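Print this page | E-mail this page
Shares: 124 Comments: 50

Teaching by hand: notes for the Daten kitchen talk
Speaker notes, Nellumeck session, June

Slide 1. Why we hold the gripper ourselves

Start with the two ways of showing a robot a task. Remote control: the person sits apart and drives the arm. By hand: the person carries the gripper to the counter and does the job. Say that Dritunia began with remote control and that we moved most of the kitchen work to the hand-held tool last spring.

Main point - the fingers are the same shape in both cases, so the grasp the person makes is one the arm can try. Steel plates are a good case. They are shiny, the rims are thin, and a plate on its edge needs a different approach from one lying flatter.

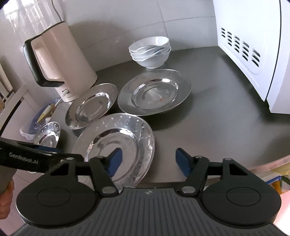
Slide 2. What goes into a session

We kept 3,921 demonstrations from the Daten kitchen and threw out 1,017. Most of the rejects were rushed. Tell people to expect this and plan the time for it.

Pause here for questions on cost. Don't get drawn into arm prices.

Rules we give to the person holding the tool:
- Come in slowly, and open the fingers before you reach the object.
- Leave the other hand out of it.
- If you miss, carry on and try again. We want some recoveries in the set.

Slide 3. Clear and shiny things

Clear plastic is harder than steel for us. The edge of a clear ball is faint, the counter shows through it, and a highlight can look like part of the shape. With two side by side, the person has to decide which one they are after before the fingers close.
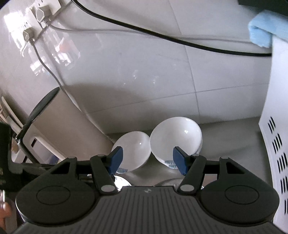 With remote control this was worse. The operator was judging depth from a screen and tended to stop short, then creep forward. Those pauses ended up in the training data, and the arm learned to creep as well. The Yau set still has a lot of that in it, so warn anyone who plans to mix the two.

If time is short, skip the Yau part and go to the clip of the arm.

E-mail this page | Print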